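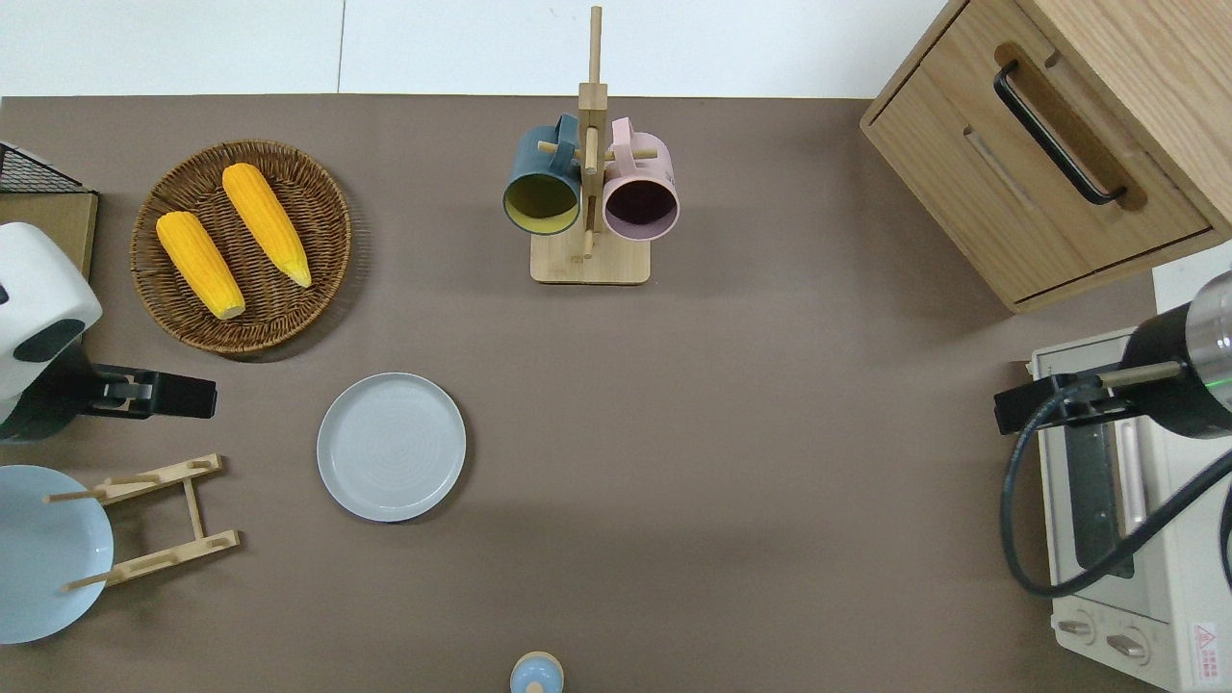 ## Re: [prundon-data] corn to plate, where are we

Katia Palumbo wrote:

> Can someone post the count before Saturday? Also is the layout still the one from the wiki? Last batch I opened had the mug tree in a diffrent spot and the replay looked off.
>
> Katia

Count: almost 1000 good ones. Another 10 flagged, havent gone through them yet.

Layout is NOT the wiki one anymore, sorry. Current start state:

- both ears in the wicker basket, upper left
- round gray-blue plate by itself, left of center, keep space around it
- mug tree top center, two mugs on it
- toaster oven on the right, under the arm

Vary the angle of the corn every episode. Plate can move a little, mug tree stays put. We had 3 sessions where the corn never moved and the Cirkon policy just learned the one reach.

Please don't trim the failed grasps. If you drop an ear and pick it up again thats one episode, tag it "retry". 8 of those so far, want way more.

Wiki update tonight, if I get to it. Bianchini config unchanged.

Nives Benedetti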